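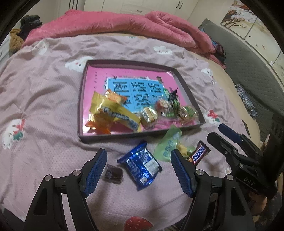
Tips for recording snack sorting at home with hand-held grippers

Page last changed Tuesday, August 31, 2021

Written for people recording household tasks for the Mulligan set. Mounting and charging the grippers are covered on the Husow page and are not repeated.

Surface

A bed works for this task if the bottom sheet is pulled tight at the corners before the first take. Wrinkles are acceptable. Deep folds are a problem, as small sweets roll into them and the finger pads then close on cloth. Push the duvet or comforter to the far side and leave it there for the whole batch. A patterned sheet may be used; Mulligan wants patterned and plain sheets in equal number, so note which you have in the log.

Box

Use a shallow box with thin walls. With deep walls the gripper body meets the rim before the fingers reach the bottom. A book or folder laid flat in the base is permitted and changes the task slightly: glossy covers let packets slide when touched, so approach from above and close slowly. Do not tape the box down. A box that sits at a slight angle to the bed is fine, and the angle should vary from take to take.

Items

Mix the sizes. A workable set has one or two large packets, several middling ones and a few twist-wrapped pieces. Include at least one clear wrapper and one metallic wrapper, the two kinds on which the Torora model currently makes most of its errors. Chocolate bars are best left until the end of a warm day's recording, or kept out of it.

Packets may lie front or back side up. Turn some over between takes. If every label faces the camera, the model learns the label.

Picking up

1. Open both fingers fully before lowering the gripper.
2. For flat packets, take hold of the crimped end or a raised corner. Pressing on the middle pushes air to the ends and the packet slips out.
3. For twist-wrapped pieces, close across the body of the sweet. The twisted ends tear.
4. Lift clear of the wall, pause, then move across. The pause marks the end of the grasp when the recording is cut up later - without it the segmenter joins two actions together.
5. Lower the item before opening. Dropped items are logged as drops even when they land in the right place.

Two grippers

Decide beforehand which side each gripper works. Crossing over is allowed only for a packet too wide for one pair of fingers. Keep the idle gripper open and still. Small movements of the idle hand make up a large share of the noise in the February recordings.

Takes and files

A batch is 19 takes. Stop a take at 900 frames; anything longer is split automatically, usually in an awkward place. The Cotau uploader accepts 1,140 files per folder and rejects the rest without a message, so start a new folder early.

Keep failed grasps. Mark them with an F in the log and carry on with the same take. Delete a take only if tracking was lost, in which case the number is not reused.

Afterwards

Wipe the finger pads with a slightly damp cloth and let them dry before the next batch. Sugar and wrapper dust reduce grip on glossy film first, well before any change shows on paper or card. Replace torn wrappers, and write the change in the log next to the take number.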